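Reading greens is the part of golf I could talk about all day, and it's the part most new members tell us they skip! You don't need a special gift for it. You need a routine you can get through in well under a minute, a bit of practice on a green you know, and the nerve to trust what you saw.

This guide covers the routine we use on the practice green at Wilunis and out on the course. It works for any putter and any handicap.

## Before you reach the green

Start looking while you're still walking up the fairway. From 40 yards out you can see the overall tilt of a green far better than you can when you're standing on it. Ask yourself one question: if somebody emptied a huge bucket of water on this thing, where would it run off?

Fix that low side in your mind. On most of our holes the water wants to go toward the creek, and so does your ball. The 3rd is the sneaky one, with a mound behind the green that makes the back half look flat when it falls a good deal toward the front. 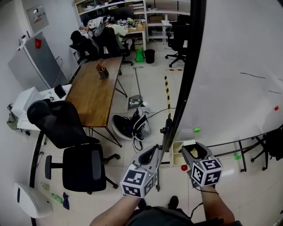
**Short Game > Putting**

## The routine, step by step

1. **Mark your ball and step back.** Stand a few paces behind it, on the line to the hole, and crouch if your knees allow. You're looking for the tilt between you and the cup, nothing fancier yet.
2. **Walk to the low side.** Go halfway along the putt on the downhill side and look across. This is the best place to judge whether you're putting uphill or downhill, and golfers leave it out all the time.
3. **Feel it with your feet.** As you walk, notice which foot carries more weight. Your feet are surprisingly good at this, even when your eyes have been fooled by a bunker lip or a row of trees. (Stay off everybody else's line, please.)
4. **Study the last 3 feet.** The ball is rolling slowest near the hole, so that's where it bends the most. Look at the cup itself, too. If one edge is a little more worn, that's often the low side, where balls have been dropping in.
5. **Pick a spot.** Choose a discolored blade of grass, an old pitch mark, anything, a foot or so in front of your ball on the line you want to start on.
6. **Choose your speed, then go.** Make two practice strokes looking at the hole, set the putter face to your spot, and hit it.

Speed and break belong together. A firm putt takes less break and a soft one takes more, so "two cups outside left" means nothing until you know how hard you're going to hit it. I like a pace that would carry the ball a foot past the hole if it missed.

## Grain, moisture and time of day

Our greens are mostly bentgrass and the grain is mild, but you'll notice it in the afternoon. Look at the grass between your ball and the hole. Shiny means it's growing away from you and the putt will be quicker. Dull and darker means it's growing toward you, so give it a bit more.

Early dew slows everything down and takes out some of the break. If you practice at 7 a.m. and play at 2 p.m., hit a few fresh putts before you tee off!

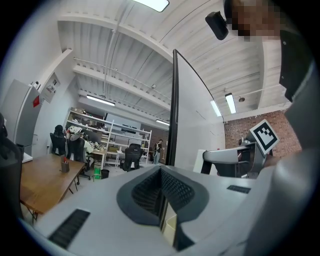

**

## Three drills worth your time

**The clock.** Find a gentle slope and set balls all the way around the hole at 3 feet. Putt each one and watch how differently they behave. The ones from the side are the real teachers here.

**The guess.** Before you putt, push a tee into the ground at the highest point you think the ball will reach on its curve. Putt over it. If you miss low, move the tee up and try again. Most people start out playing far too little break, and seeing that tee creep higher is a real eye-opener.

**The long haul.** Drop a few balls at 40 feet and try to leave every one inside a putter's length of the hole. Forget about making them. When one goes in anyway, enjoy it.

## Common mistakes

- Reading the putt only from behind the ball
- Changing your mind while standing over it (step away and start again, it's allowed)
- Looking away when you miss. Watch the ball roll past the hole, and you've got a free read on the putt coming back
- Taking so long that the group behind starts sitting down

Give it a couple of weeks. The practice green is open to members from first light until dusk, and the putting mat in the clubhouse is there when it rains. Bring a few tees for the second drill, as the box by the door is usually empty by Saturday.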